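Two-armed packing cell still on trial at Futalville
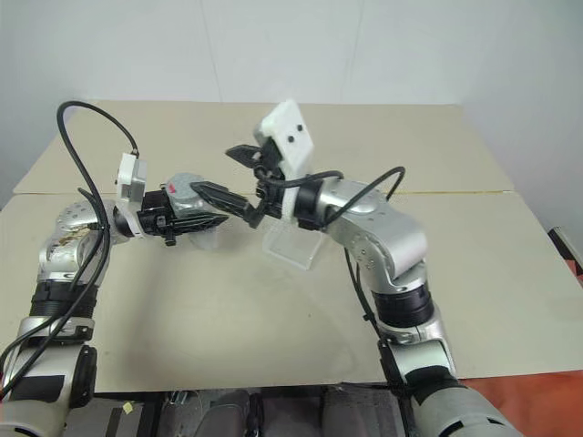 Handling small plastic containers remains slow work for machines, according to trial notes released in October by Flanagan, the integrator running a bench program at Tarkov's Futalville depot. The cell uses 2 arms with two-fingered grippers. Over 1710 attempts were logged on one chore: pick up a container, hold it steady and bring the other gripper to it.

Translucent plastic was the main difficulty – depth readings drop out on it, and grip force has to be set low to avoid crushing the wall. The first 300 attempts were run by an operator and the next 300 under software control, at a much slower pace.

Clerkum, which supplies the control software, will revise the grasp planner before shop-floor work is considered. Packing at the depot continues by hand.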